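Round clear dish keeps sliding around on my wood table, any ideas?

Posted 6th March in Home & Table

tresen_kitchen
Hi all! I have a shallow, see-through round dish that I absolutely love and use for everything - keys, nuts, rings, you name it. My table is a light honey-colored wood with a really smooth top, and the dish skates across it whenever someone brushes past. I also worry about scratches. I've had the table 19 years and would like to keep it nice! I don't want a big doily under it. What do you all use?

Cinelby
Oh, I love these dishes, they go with everything! Get the little clear stick-on bumpers from the hardware store. Wash the bottom of the dish with dish soap, dry it really well, then space 4 of them evenly near the outside edge. Press each one down hard and leave the dish upside down overnight before you use it. 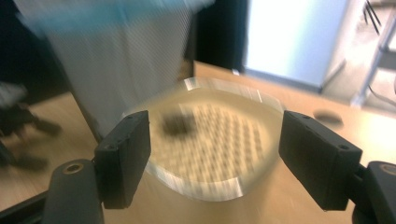 Pick the flat, soft kind, because the tall domed ones make a shallow dish look like it's on stilts. Mine have been on since August and I've only had to replace one. A pack of 40 was cheap and I ended up doing my vases and the soap dish too - so satisfying!

One more thing, lift the dish when you wipe the table. Crumbs get under there and that's what does the scratching.

sokell_b
felt pads. done

Courtois
Felt is great for scratches but it'll slide even more on a smooth top! I cut a circle of thin shelf liner a bit smaller than the base and it hasn't budged. Rinse it when it gets dusty and the grip comes right back.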